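Using up the scraps: my small-kitchen habits

Posted 2019-03-29

I moved into the flat over the old Steyn bakery with a kitchen so narrow that I can stir a pot and close the fridge with the same hip. I love it. But a kitchen that size fills up with odds and ends faster than you'd believe, so over the past couple of years I've turned into a person with Opinions on peels and packets. A few of you asked me to write them down after my post on freezer drawers, so off we go!

Citrus peel first. I keep a bowl by the cutting board and every bit of orange or lemon peel goes in it while I cook. If the fruit was scrubbed before I peeled it, the peel gets dried: pith scraped off with a teaspoon, strips spread on a tray, oven at 200 (that's Fahrenheit, please, not the other one) with the door cracked open. Mine take 90 minutes, thick ones a little longer. They should snap when you bend them. Then into a jar with a tight lid. I drop a strip into rice, into black tea, into a beef stew, and I grind some up with sugar for the tops of muffins.

Peel I forgot to scrub goes into a jar of white vinegar instead. Leave it two weeks in the cupboard, strain it, cut it half and half with water and you have a very decent spray for the sink and the stove top. Keep it off marble and any other natural stone. I learned that at my aunt's house and we don't need to go into it.

Now packets. My trouble was always half-used ones: noodles, crackers, the last third of a bag of lentils. I used to roll the top down and hope. These days I squeeze the air out, flatten the bag, fold the top over twice and clip it, then stand everything upright in a shoebox like files in a drawer. You can flip through and see what you have.
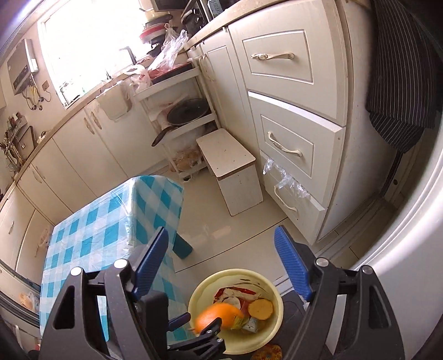
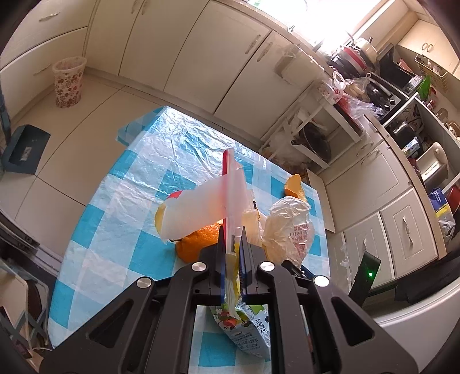 Orange by the basin, then packets on the table.

Ntombi Botha, who taught me to cook anything worth eating, writes the opening date on every bag with a laundry marker. I was too lazy for that until I found a bag of walnuts that tasted like candles. So now there's a marker tied to the shoebox with kitchen string (it walks off otherwise).

Clips: I've bought the nice Makley ones and I've used clothespins, and for dry goods I can't tell the difference. For coffee I do like the Makley, because it runs the whole width of the bag. A pack of 20 clothespins from the Gelgate market has lasted me since last August and I've only broken one.

A couple of small things while I'm here. Empty cracker sleeves make good liners between burger patties in the freezer, once you've shaken out the crumbs. Bread bags are handy for messy peelings if your trash can lives far from the counter. And if your scrap bowl starts to smell, rinse it with hot water and a spoonful of baking soda and let it sit while you eat.

Next time I'll do onion skins, and Pieter Van Wijk's method for stale bread, if he ever sends me the amounts.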